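Grasp monitor (software)

From the hobby robotics wiki, perception and control section. Last edited Sep 7, 2021 by Tamara Rusu.

A grasp monitor is the bit of software that sits between "close the fingers" and "lift the arm" and decides whether there's anything worth lifting. I've written three of them now, two of which were bad, so this article leans a lot on my own experience (Costel Dumitrescu has promised to add his side, and I'll believe it when I see it!). If you want the maths of contact forces, look under Friction cone instead. I'm sticking to the software.

What it does

The monitor reads whatever the gripper can tell it, usually finger opening and motor current, plus a camera if there is one. Out comes a small set of states. In Pundix, the package most of us on this wiki use, they're called open, closing, holding, missed and slipping. The planner waits for one of those before it does anything else. That's the whole job, and it sounds like an afternoon's work until you try it on something round and shiny.

The simplest monitor has one rule: if the fingers stopped before they were fully shut, something must be in between. I started there, and so does everybody. It works nicely on blocks. On fruit it falls over in all sorts of ways, as small fruit stops the fingers so late that the reading looks nearly the same as an empty hand, and soft fruit lets them carry on squeezing long after they've touched it.

Why fruit is such a good test

Fruit on a table gives the perception side plenty to chew on. Pieces sit against each other, so one hides part of the next, and a finger coming in hides a bit more. Glossy skin throws back a bright spot that a depth camera may read as a hole. Colours run close together too, and a plain colour threshold that splits orange from green without trouble will merge two greens into one blob. Then there's the background. A patterned table covering is full of edges and round motifs, and my second monitor was very keen on flowers.
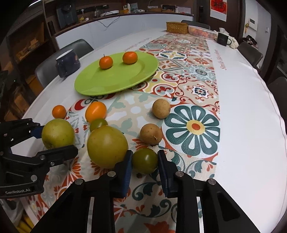
Fingers closed on a small dark green fruit, with a second gripper at its neighbour.

With two grippers working side by side you also need to say which hand each reading belongs to. Roxana Oprea's early version for Bolitz kept a single "target" shared by both arms, and if the left one reported holding, the right one cheerfully lifted as well. Give each hand its own monitor and its own target, and let the planner do the comparing.

Timing and thresholds

My present monitor waits 300 milliseconds after the fingers stop moving before it calls anything a hold. Shorter than that and I get false holds from the motor settling down. Much longer and the whole robot feels sleepy. Liviu Ursu runs his with no wait at all and filters the current instead, which I grant is neater, though it needs retuning whenever he swaps the finger pads.

For checking changes I keep a folder of 56 recorded grasps and replay them through the code after every edit. Itari, the little replay tool Oana Lungu wrote in April, does this from the command line and prints the grasps whose final state has changed. Please use it before you send in a new threshold! I once "fixed" slipping and broke missed in the same line, and went a fortnight without noticing.

Camera checks

A camera check after closing is optional but I'd never go back. The trick is to compare the small patch between the fingers before and after a tiny lift, maybe a centimetre or so. If the patch stays put relative to the fingers, you're holding it. If it drifts towards the table, call it slipping and stop. You don't have to know what the object is, so none of the heavy recognition stuff needs to run at this stage.

Known problems

Stems still confuse the camera check. The missed state in Pundix can fire twice if the gripper reopens quickly, and there's a patch for it in the Avram branch that hasn't been merged yet. Transparent packaging is hopeless with my settings, and if anyone has got that going I'd love a section on it.

See also: Finger calibration, Motor current filtering, Pick planner, Replay testing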